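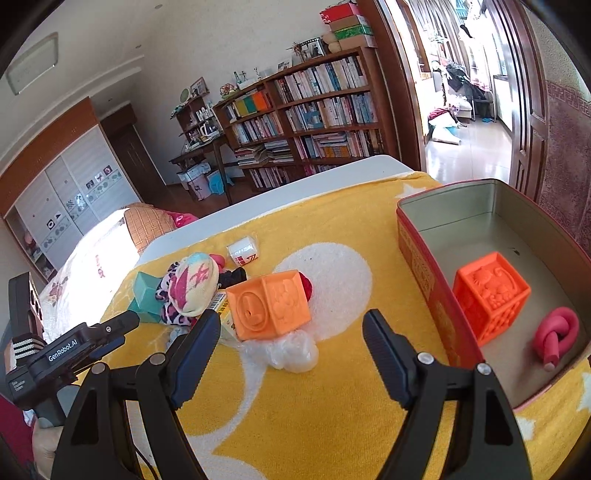

Valladolid, 4 de agosto de 2026

Agosto es el mes en que una decide ordenar los juguetes pequeños, y lo decide a las cuatro de la tarde, con las persianas bajadas y la cabeza poco clara. Vaya por delante mi primer consejo: empiece por la mañana. El segundo es que no lo haga en el suelo. En el suelo se sienta uno, se pone a jugar con un cubo y cuando se levanta es la hora de cenar y le duele una rodilla.

Yo ordeno encima de la cama, con una toalla extendida. La toalla cuanto más grande mejor, y si tiene estampado chillón no pasa nada, que no la va a ver ninguna visita. La mía es amarilla con círculos y estrellas blancos, no combina con absolutamente nada y por eso ha acabado de mesa de operaciones. Al terminar se cogen las cuatro puntas, se sacude en la ventana (mirando antes quién pasa) y la colcha sigue limpia de migas, purpurina y esa pelusa gris que los juguetes fabrican por su cuenta.

Vaciar, pero por partes

Saque las cosas de una caja. De una. Kulap Saengthong, mi vecina del tercero, volcó todas a la vez un diciembre, en vísperas de visita, y durmió en el sofá hasta después de Reyes. Yo voy caja por caja y hago tres montones: goma, tela y «qué es esto». El tercero crece siempre más que los otros. Ahí van los sobrecitos con etiqueta, las cajitas de cartón con nada dentro y la pieza suelta que a lo mejor es de un juego que regalamos hace años.

Los cubos de goma con relieve

Los cubos blandos con animales y números en relieve son estupendos para los bebés y también para la mugre, que se instala en las rayas del tigre y en la barriga del ocho con contrato indefinido. Agua tibia, una gota de jabón de fregar y un cepillo de dientes jubilado. Nada de lejía. Si el cubo tiene agujerito para el pito, tápelo con el dedo mientras frota, porque el agua que entra tarda días en salir y luego huele a pecera. Se secan boca abajo sobre un trapo y no se guardan hasta el día siguiente, aunque parezcan secos. Los nudos de goma, de esos que se muerden, igual, insistiendo por dentro del nudo.

Las pelotas de tela

Lea la etiqueta, si no la ha arrancado ya. Las que llevan cascabel las lavo a mano, por el cascabel y por mis nervios. Las demás van a la lavadora dentro de una funda de almohada con un nudo, programa corto, y se secan a la sombra, que el rosa al sol se queda en color tirita.

Latas sí, bolsas no

Una caja de lata de galletas vale para juguetes mejor que casi todo lo que venden para juguetes. No se dobla, se limpia con un paño y además suena, de modo que desde la cocina se sabe quién la ha abierto. Repásele el borde con el dedo antes de dársela a un niño: si araña, a los hilos y a los botones. Rania Bensaid, que trabajó en una juguetería, me enseñó a meter en cada lata las piezas grandes primero y las pequeñas en los huecos, y desde entonces me sobra una lata.

Las bolsas de plástico transparente en que vienen los cubos y compañía, a la basura de los envases el mismo día. Se guardan «por si acaso», ocupan un cajón, crujen de noche y con niños pequeños son un peligro serio, aquí sin bromas.

En casa tuve también una caja Hosska con separadores, compartimentos para hasta 61 piezas según el cartón. La montamos entre dos adultos y una tarde entera. Ahora guarda pilas.

Lo de encima de la estantería

Subir cajas a lo alto de la estantería es una forma educada de tirarlas. Si lo hace, escriba el contenido en el lado que se ve desde abajo, con rotulador gordo, y deje lo pesado para las baldas inferiores. A la planta que vive allá arriba póngale plato: he secado ya cinco libros con el secador y ninguno volvió a cerrar bien.

Y el montón de «qué es esto»

Métalo en una bolsa de tela, anote el mes y cuélguela detrás de una puerta. Lo que no haya reclamado ningún niño en diciembre se va. Yo llevo dos años sin descolgar la mía, pero la fecha la tengo puesta con muy buena letra.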